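Pruta support — ticket updates
Subject: Labels print with yesterday's prices
Status: Open
Product: Pruta Recipe & Label, connected to a Wolde label printer

First post

Hi folks! I run the back office for a small bakery and I'm stumped. When I change a price in Pruta, the change shows up fine on the recipe page and on the price list, but the labels still come out with the old price. Next morning they're right. So whatever is feeding the printer seems to be a day behind, and I'd love to know what it is (my counter staff are fixing stickers with a marker, it's not a good look).

What I've tried so far:

Restarted Pruta. No change.
Turned the Wolde off and on. No change.
Deleted the label template and made a new one from scratch. Looked hopeful for one label — then the second had the old price again.

Update, same afternoon

Thanks for the quick reply. You asked how many items are on the list. It's 120, and 16 of those are the ones that change price a lot, mostly the fruit stuff. I did the test you wanted: changed the almond croissant, waited 8 minutes, printed. Old price. Then I printed straight from the recipe page instead of the label queue and got the NEW price. So the printer's fine, and the queue is where it goes wrong.

I should mention we sync through Nistar. I set that up ages ago when we opened the second counter and I had kind of forgotten it was there. Both counters pull from the same Nistar folder, and I'm pretty sure the label queue does too.

Update, next morning

OK, getting somewhere. I opened the Nistar settings and there are two copies of the price file, one with "(counter)" stuck on the end of the name. The queue is pointing at that one. It gets refreshed overnight, at around 2 a.m., which fits exactly with the labels being right by the time we open. I pointed the queue at the main file and the croissant came out correct on the first try. Yay!

Except the queue went back to the "(counter)" file after I closed Pruta. Every time. I can change it, print all morning, close the program, and it forgets. I checked that I'm signed in as the owner account and I am.

Extra info you asked for

Pruta is on the laptop in the office now, a fresh install, on the Tiver wifi. The printer is on a cable. No antivirus besides what came with the laptop. The office laptop is the only computer running the label queue right now.

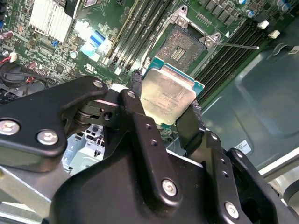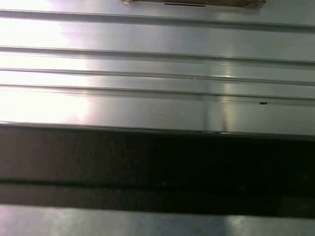
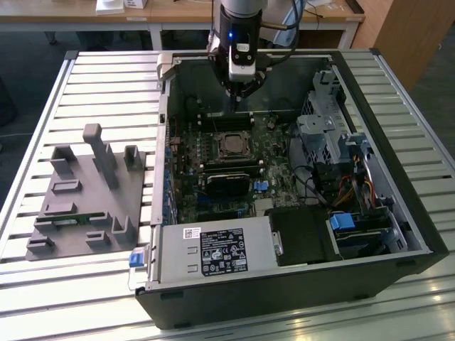
I've got the log from this morning too and I'll attach it once your upload page stops telling me the file is too big. Is it okay to zip it? There's a line in there that repeats whenever I close the program, something like "settings not saved, using shared copy." I'm guessing the shared copy is the one sitting in Nistar, but I don't want to delete it and leave the second counter with no prices in the middle of the breakfast rush.

So two questions for now. Can I rename the "(counter)" file without breaking anything? And is there a way to make the overnight refresh run more often while we sort this out — even once an hour would save us a lot of marker. I'm in until 4 p.m. and checking email between batches.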